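¿Y cuándo me va a recoger la mesa?

Confieso que llegué a Grisholm con una lista. La había escrito en el tren, detrás de un recibo: doblar toallas, vaciar el lavavajillas, quitar la mesa, encontrar la pareja de los calcetines (¡sobre todo eso!). Llevo años oyendo que el robot doméstico está a la vuelta de la esquina y quería que alguien me dijera, por fin, en qué esquina.

Me recibió Zdeňka Sýkora, que dirige el equipo de manipulación de Zotemine, y lo primero que hizo fue quitarme el recibo de las manos y tachar los calcetines. «Eso déjalo para tus nietos», me dijo muerta de risa. Lo segundo fue ponerme un café que, por cierto, preparó ella misma, con una cafetera de las de toda la vida.

Yo esperaba un taller lleno de brazos y cables, y lo hay, pero buena parte del trabajo se hace antes en el ordenador. Montan una habitación virtual, meten dentro un robot de dos brazos y le hacen repetir la misma faena hasta aburrirse, bueno, hasta aburrirnos nosotros. Radek Hrnčiar, que es quien construye esas habitaciones, me dejó su silla y me pasé allí media mañana. Engancha muchísimo. Una se pone a animar a la pinza como si fuera un partido: ¡venga, un poquito más a la derecha!
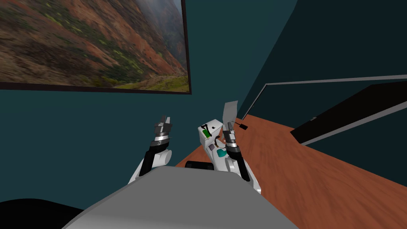

¿Puede ya un robot encargarse solo de las tareas de una casa normal?

Todavía queda bastante para eso: hoy los hay que resuelven bien una tarea concreta en un sitio que conocen, pero se atascan en cuanto cambian los objetos, la luz o el orden de las cosas.

Radek me lo explicó con un ejemplo que me encantó. En una de sus pruebas, coger un objeto y dejarlo en otro punto de la mesa, el programa acertaba 70 veces de cada 100. A mí me pareció una maravilla y se lo dije. Él me preguntó cuántos platos estaría yo dispuesta a barrer del suelo cada noche. Me callé, claro.

Luego está la velocidad. Quitar una mesa para cuatro personas, que en mi casa son dos viajes a la cocina y una discusión, a la máquina del taller le lleva unos 20 minutos, con alguien al lado por si acaso. Y eso sin restos de lentejas, porque usan vajilla limpia (yo protesté, me parece trampa).

En las fábricas la cosa pinta mejor. Por la tarde fui a ver a Khôi Kiều, que lleva el almacén de Nostach, una empresa de recambios a las afueras. Allí tienen una máquina que pasa piezas de una bandeja a otra y trabaja tan tranquila durante horas. Las piezas siempre son las mismas y llegan por el mismo lado, sin gato que se suba a la bandeja. Aun así, Khôi sigue teniendo gente para las cajas rotas, las etiquetas mal pegadas y los pedidos raros, y me contó que de esos hay todos los días.

Le pregunté si dejaría que aquel trasto le ordenara la cocina. «La cocina no. El garaje, a lo mejor, si antes saco la moto.»

Antes de irme volví a pasar por Zotemine a recuperar mi lista. Zdeňka la había llenado de notas: junto a las toallas puso «despacio y arrugadas», junto al lavavajillas «depende del lavavajillas» y junto a la mesa, un signo de interrogación enorme. Me ha invitado a volver en noviembre para ver las pruebas con vajilla sucia. He prometido llevar las lentejas.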